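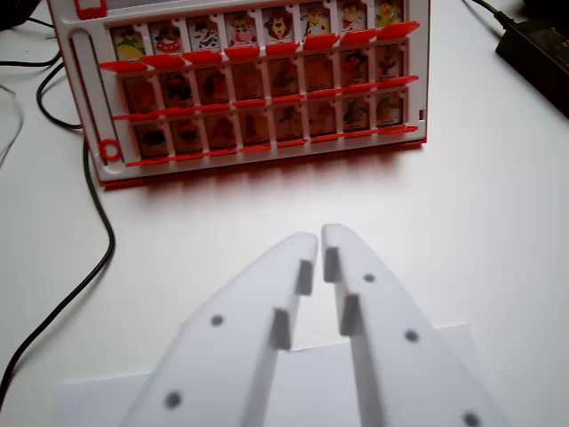

Photo: Mireille Geagea, Tredberg Games Room

Gallery: The Guessing Board

Tredberg Games Room lends board games and runs a play session every Sunday from 2 pm. Our gallery pages cover one game each, with notes on how it plays, what comes in the box and how to look after it. The game on this page is the animal edition of the character guessing game, in the red and white plastic frame. It is on the shelf under G, box 33, and it can be borrowed or played in the room.

The board

The frame is white with red trim, and the tiles run in three rows of eight. Every tile shows a cartoon animal character. The lion is in the top row, next to the yellow one with spots that most children call the giraffe. Further along to the left is the white-faced animal with the pink snout and the small hat, which gets asked about more than any other.

Red flaps run along the bottom of each row. They are the part of the game children like best, and they make a good loud clack.

How it plays

Each player has a board and draws one card from the deck. The card is your secret animal. Players take turns asking questions that can be answered yes or no, such as "Does your animal have spots?" or "Is it wearing a hat?" After each answer you put down the tiles that no longer fit. When you think you know the other player's animal, you use your turn to name it. If you are wrong, you lose the round.

A round takes as long as a cup of tea if both players are quick. Four-year-olds take longer and often tell you their animal partway through.

House rules

These are used at the Sunday session. You are free to ignore them at home.

One question per turn. "Is it yellow or green?" is two questions.

No questions about where the tile sits on the board. Some of the older kids worked out that "Is it in the top row?" is a strong opening, and the little ones found it unfair.

If the two players disagree about a colour, the younger player decides. The lion's mane has been called orange, brown and red at the same table. Anathi Engelbrecht brought in this rule in June and it has saved a lot of arguing.

A wrong guess costs the round. For under-sixes we let them have another go.

Playing with a mixed age group

The animal edition is easier for young children than the one with people's faces. Questions about hats, glasses and hair colour need some practice, and a three-year-old can already ask if something is a lion. The trouble is that they will only ask that sort of question. If you are playing with a child who guesses one animal after another, try asking your own questions aloud and slowly, and say which tiles you are putting down as you go. Ka-ming Ko does this with the preschool table and most of them pick it up in an afternoon.

For older players the animals are harder than they look. There is no tidy list of features, so people have to agree on what counts as a spot, or what counts as clothes. Teenagers enjoy this more than they expect to.

It also works as a language game. Yuzuki Iwasaki uses it with her Japanese conversation group, who play one round in English and the next in Japanese. Beginners need only a few words for colours and animals, plus "Do you have" and "Are you".

Team play is fine too. Put two children on each board and have them agree on the question before asking it.

Setting up

Use a flat table. On carpet the boards lean and the flaps drop when someone bumps them. Leave enough room between the players that nobody can see the other side's card.

Raise all the tiles before you draw cards. It is easy to miss one in the back row, and then you spend the round wondering why you can't find the right animal.

What's in the box

The frames, the flaps and the picture sheets, already fitted. Please leave these together. The sheets crease if they are pulled out.

The card deck, in a small zip bag.

The rules leaflet, with our house rules stapled to the back.

If a card is missing, put a note in the lid when you bring the game back. We can print a replacement.

Looking after it

Wipe the plastic with a damp cloth and dry it before the box is closed. Don't put any part of it in the dishwasher. The picture sheets are paper and will curl if water gets behind them.

Flaps can come off their pins. To put one back, hold it at a slight angle, seat one end first and press the other until it clicks. Don't force it. Reiko Onishi keeps spare flaps in the tin at the front desk and will swap a cracked one while you wait.

Store the box flat and keep it out of the car in summer. We lost a different game that way when the frame warped.

Borrowing

Loans are for two weeks and can be renewed once if no one else is waiting. The deposit is $5, returned when the game comes back. There is no charge for cardholders under twelve.

The guessing game is popular in the school holidays, so ask for it early. If it's out, the Ternik memory tiles are a decent substitute for the same ages, and the Jender picture dominoes suit children who are a bit younger.

Finding us

We are at 122 Noguchi Street, upstairs from the bakery. The 90 bus stops at the corner. Strollers can be left at the bottom of the stairs, and there is a lift at the rear entrance if you ring the bell.

Using our pictures

Schools and playgroups are welcome to use the photo on this page in newsletters, with the credit as shown. For anything else, email the front desk and mark it for Mireille.

Next gallery: Ternik memory tiles
Back to all games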